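What I Learned About Stitches This Winter

Monday, February 19, 2024

I have sewn since I was a girl, mostly hems and quilt bindings and the occasional bear that lost an arm, so you would think a word like "suture" wouldn't bother me. It did, though. It bothered me for weeks.

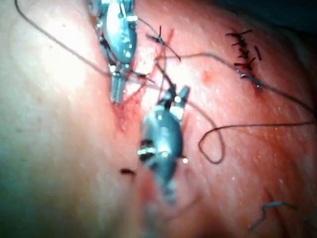 My own operation is set for March, and I am one of those people who has to read everything beforehand. My sister Carleen Tautahi is the opposite (she went in for her gallbladder with a crossword and no questions at all!), and she thinks I am making myself miserable. Maybe so. But the more I read about how a cut gets closed, the more it sounded like something I knew. There is a needle, curved like the ones I use for upholstery. There is a thread that has to be snug without puckering. There are knots, and tails of thread that get in the way until you trim them.

I got so curious that I bought a practice pad, the soft rubbery kind students use, and sat down with it at the kitchen table. Well! Eighteen stitches took me most of an evening, and I pulled the first 11 so tight that the edges rolled under. My neighbor Yiğit Baysal, who is a retired nurse, looked them over and told me kindly to loosen up and take the same size bite on both sides. I've been telling my quilting group in Pristlow the same thing for years — small, even, and don't yank.

So the pad lives in my sewing basket now, next to the bias tape. I do a row while the soup is on. It hasn't made me brave exactly, but I slept well last night, and I have started a list of what to pack. So far it says slippers, lip balm, and the blue cardigan with the missing button, which I really should fix before I go.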